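Wedine guest bathroom and side table check – room 116
22/01/2022, checked by Mafalda Garcia, seen by Ruben Mertens

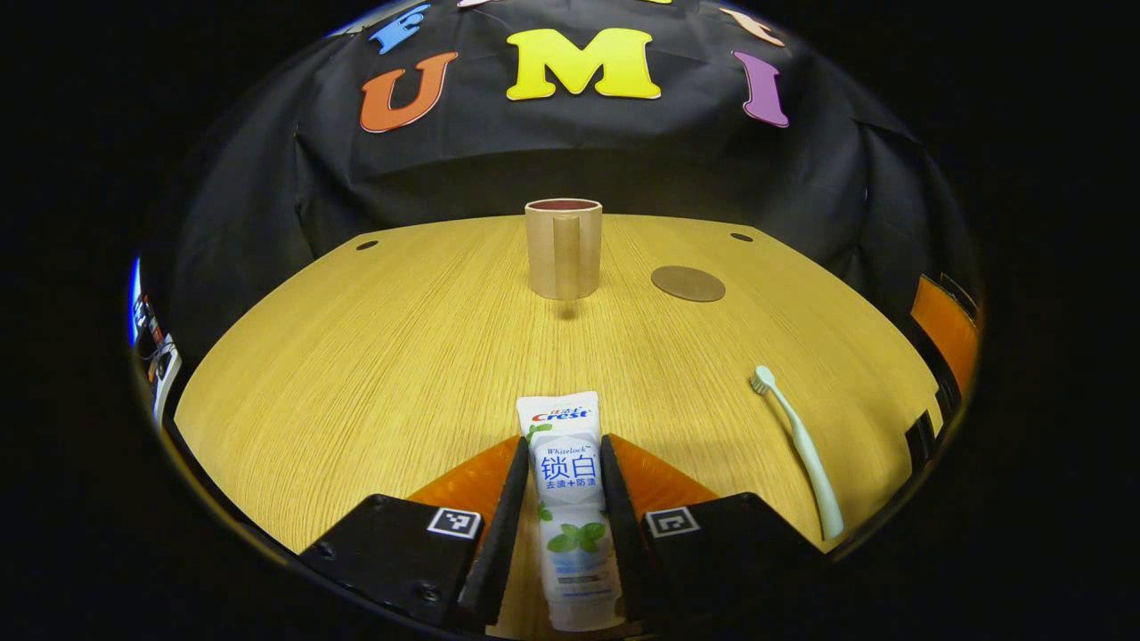
Second round, first one was rushed. Comments where needed.

Table top, wood – OK. Ran a hand along the curved front edge, no splinters.
Table steady – NO. Slight rock when leaned on. Felt pad missing under one leg, Sipho to bring new ones.
Mug, beige – OK. No chips on rim or handel that I could find.
Toothpaste, Crest, mint leaves on tube – OK to stay. Label partly in Chinese, so put an English card with it. Check use-by date again in July.
Toothbrush holder – not done, still in the wash.
Bathroom floor – wet by the shower, mopped. Mat needs replacing, backing has gone.
Shaver socket – OK, cover closes.
Extractor fan – noisy. Reported to Tomás Simões, 2nd time.
Hot tap – too hot at first, about 3 seconds then settles. Valve wants adjusting before next guests.
Door lock – OK, opens from outside with a coin.

To do: felt pads, mat, valve, card. Room 164 has the same mat so order 2 – ask Abílio for teh code.

Not signed off until valve is done. MG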